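Procès-verbal de la réunion du conseil d'administration de l'association Stalora

Séance du 26 avril 2018, salle du rez-de-chaussée

**Présidence de séance :** Ha-neul Chae

**Quorum :** atteint à l'ouverture, feuille d'émargement jointe en annexe 1

## 1. Approbation du procès-verbal précédent

Le procès-verbal de la séance de mars est adopté sans modification, hormis la correction d'une erreur matérielle au point 4 : il faut lire « cotisation semestrielle » et non « cotisation trimestrielle ».

## 2. Cantine partagée : organisation du service de midi

La présidente rappelle que la cantine est ouverte aux adhérents ainsi qu'aux salariés des structures voisines ayant signé la convention. Depuis la rentrée de janvier, 2515 repas ont été servis. La fréquentation est jugée satisfaisante, avec un creux marqué pendant les congés scolaires.

Plusieurs administrateurs signalent que le second service commence régulièrement en retard. Le délai s'explique par l'attente au passe-plat et par le temps nécessaire au débarrassage. Il est proposé d'avancer le premier service d'un quart d'heure et de demander aux convives de rapporter eux-mêmes leur couvert.
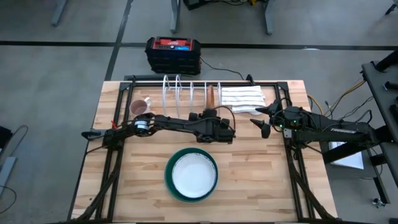
La proposition est mise aux voix. Elle est adoptée à l'unanimité moins une abstention. Le nouvel horaire s'appliquera dès l'affichage du règlement modifié, que le secrétariat préparera avant la fin du mois.

Une administratrice demande si les groupes extérieurs seront soumis à la même règle. La présidente répond par l'affirmative - les conventions en cours prévoient déjà le respect du règlement intérieur.

## 3. Approvisionnement

Le contrat conclu avec la maison Panari pour les légumes et les produits secs arrive à échéance cet été. Deux offres ont été reçues : celle de Panari, en reconduction, et celle de Vass. L'offre de Vass est moins élevée sur les produits secs, mais elle impose une livraison unique en début de semaine, ce que la capacité de la chambre froide ne permet pas.

Après discussion, le conseil décide :

- de reconduire Panari pour les produits frais, pour une durée d'un an ;
- de demander à Vass une offre distincte portant sur les seuls produits secs ;
- de maintenir l'achat du pain auprès du fournisseur actuel.

Le point sera réexaminé à réception de la nouvelle offre.

## 4. Vaisselle et petit équipement

L'inventaire annuel fait apparaître 177 assiettes en service, tous formats confondus. Le stock est insuffisant pour assurer les deux services sans lavage intermédiaire. Les assiettes ébréchées ont été retirées, conformément à la recommandation formulée l'an dernier.

Un devis de 1100 euros a été établi par la société Fuser pour un complément d'assiettes plates et de bols. Le montant comprend la livraison. Un membre du conseil s'interroge sur l'opportunité d'acheter des modèles plus légers ; il lui est répondu que les essais menés à l'automne n'avaient pas été concluants, les pièces s'empilant mal dans les casiers de lavage.

Le devis est approuvé. La dépense sera imputée à la ligne « petit équipement ».
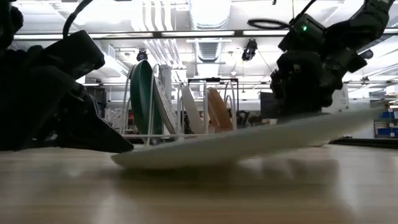
## 5. Situation financière

Le solde disponible au compte de fonctionnement s'établit à 3732 euros, avant règlement de la commande visée au point 4. La subvention municipale n'a pas encore été versée - un courrier de relance est parti au début du mois et demeure sans réponse.

Le conseil autorise la présidente à solliciter un rendez-vous auprès du service concerné. Dans l'attente, aucune dépense nouvelle ne sera engagée sans accord écrit de deux membres du bureau.

Le tarif du repas est maintenu à son niveau actuel. La question du tarif réduit pour les stagiaires est renvoyée à la prochaine séance, faute d'éléments chiffrés.

## 6. Questions diverses

**Ventilation de la cuisine.** Le bruit de la hotte a fait l'objet d'une nouvelle réclamation du premier étage. Une visite technique sera demandée au bailleur.

**Affichage des allergènes.** Le tableau doit être mis à jour chaque matin avant l'ouverture. Un rappel sera adressé à l'équipe de cuisine.

**Clés.** Deux trousseaux manquent au registre. Les personnes concernées sont priées de les restituer au secrétariat.

L'ordre du jour étant épuisé, la séance est levée. La date de la prochaine réunion sera communiquée par courrier électronique.

La présidente de séance,
Ha-neul Chae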